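The worst thing you can do to a table is give it a system. I say this as someone who spent 2 hours one Sunday laying tape over brown paper, convinced that a square for everything would cure me of piles.
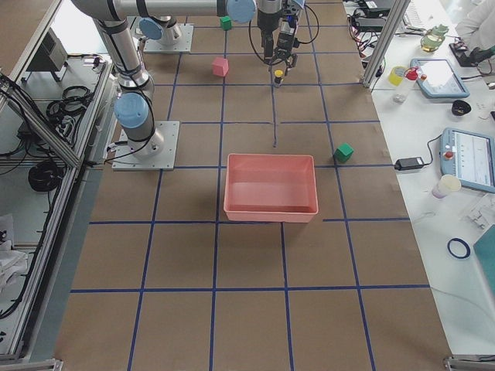 A grid in blue tape, with the bin in the middle still empty.

Rianne Prins tells me a bin is only a pile with walls. She may be right - but I notice the cubes never ask to be sorted. We do that to them, and then we buy more tape.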